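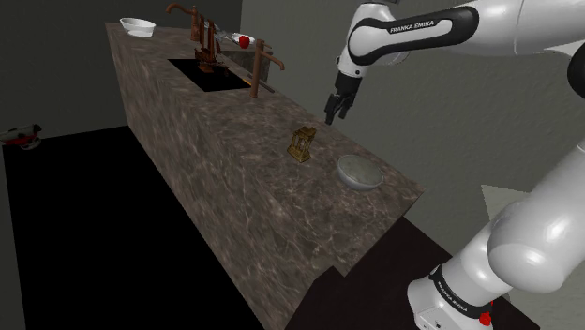

Senyo Tsikata thinks I should stop calling the Mimov a fusion machine, because it has never fused anything and was never meant to. Fair enough. It's a small plasma device at Broltia, built to study how a magnetic field leaks out of hot gas.

I spent most of May there helping with the coil data. We took 1395 shots and threw out 86 of them, mostly for bad triggers. The field decayed faster than our model said it would — almost 33 percent faster near the wall.

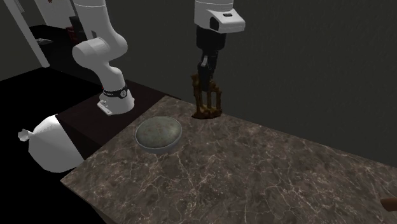

Ohemaa Annan wrote back that the wall probes were the first thing she'd check, and asked when they were last calibrated. I looked it up. Two of them haven't been done since the move from Ludulton. I'll redo both before the next run and post the new numbers.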